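I bought the Prillico countertop sealer for the reason anyone buys sealer, which is that I spilled beet juice and panicked. The kit costs 40 dollars and holds 2 bottles, one marked Clean and one marked Protect, plus a cloth the size of a playing card. I assume the cloth is for a smaller kitchen. 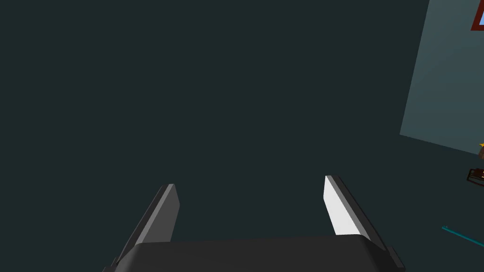 First look, October 5, 2024

The Clean bottle is fine. It smells like a dentist's waiting room and takes off grease at about the speed of dish soap, a product I already owned. Protect is where the money went. You wipe it on, wait, buff it, wait again, and then find the streaks once the sun moves. My second coat went better because I used an old T-shirt and left the cloth in its wrapper.

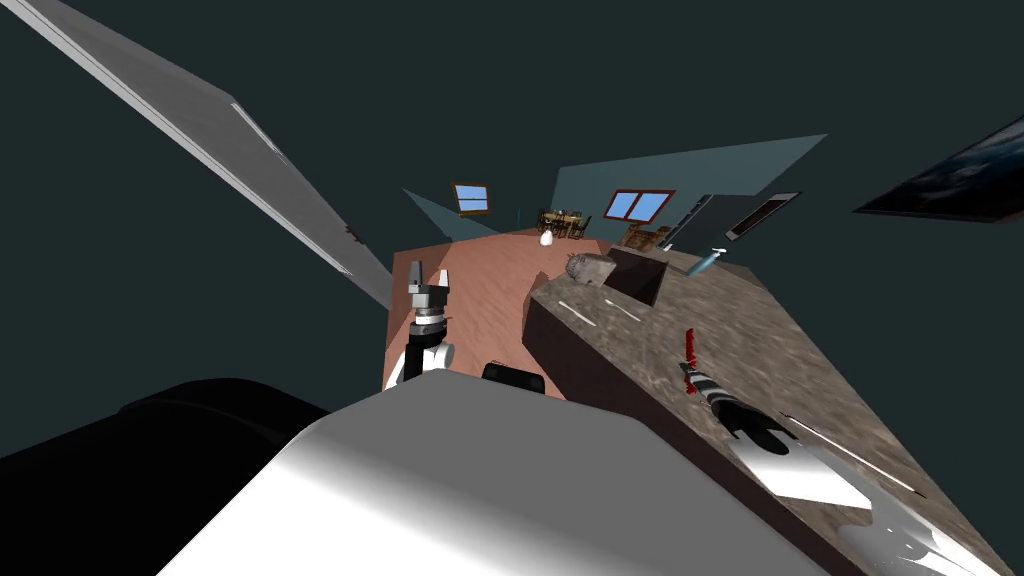

Plimedis
Staff reviewer, home and kitchen

Does it work? Water beads up nicely now, and I've spent more time than I'd like to admit dripping it off a spoon. Olive oil wiped away after an hour without a mark. Coffee did too. Red wine left a faint ring that I've decided is part of the pattern – stone is forgiving that way, and so am I by evening.

The instructions could use a rewrite. Step 2 tells you to let the surface "rest," with no word on how long a countertop needs to feel refreshed. The caps are also childproof to a degree that includes me. 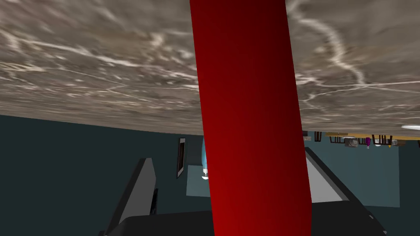
I've used the Retum spray before, and it goes on faster but wears off faster too. Mine was dull again by November. If you cook a lot and hate buffing, get that one and do it more often. If you'd like to put in one long, irritable afternoon and be left alone for a while, Prillico is the better buy. Bring your own T-shirt.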